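4.2 Recording shirt demonstrations with the hand-held grippers

Use this section to collect two-handed demonstrations for the Dilmont cloth-handling study. Train the policy only on episodes that pass the check in step 6.

1. Lay the shirt on the table and crumple it by hand. Change the starting shape for every episode.
2. Start the Galitico recorder and wait for both gripper streams to show as live.
3. Hold each gripper so its fingertip markers face its own camera. The software reads finger opening from these markers.
4. Close the left gripper on the fabric, then bring the right one in toward the collar.
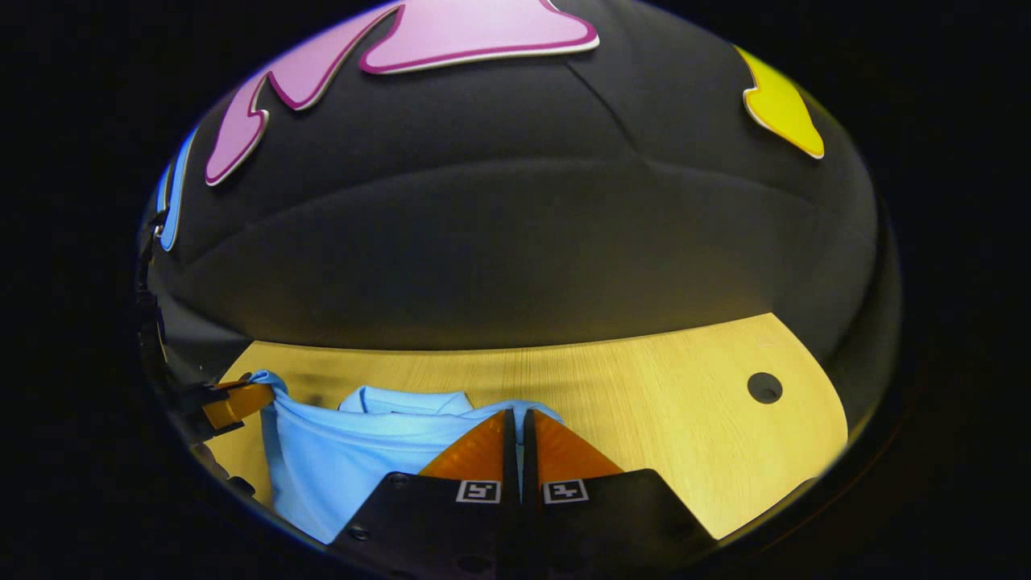 Figure 4-3. Right gripper view, shirt on table, collar just ahead of the fingertips.

5. Finish the fold, open both grippers, and hold still for 2 seconds before you stop the recording.
6. Play the episode back. Reject it if either marker is lost for more than 5 frames in a row.

Note: Do not crop the wide-angle view. The policy uses the outer part of the image to locate the other gripper.

Caution: Keep loose sleeves away from the fingertips – fabric over a marker gives a false opening width.

The February set holds 2106 episodes, of which 1866 passed the check. Rejected episodes stay in the Bowen archive – do not delete them. They are used to test the marker tracker in section 4.5.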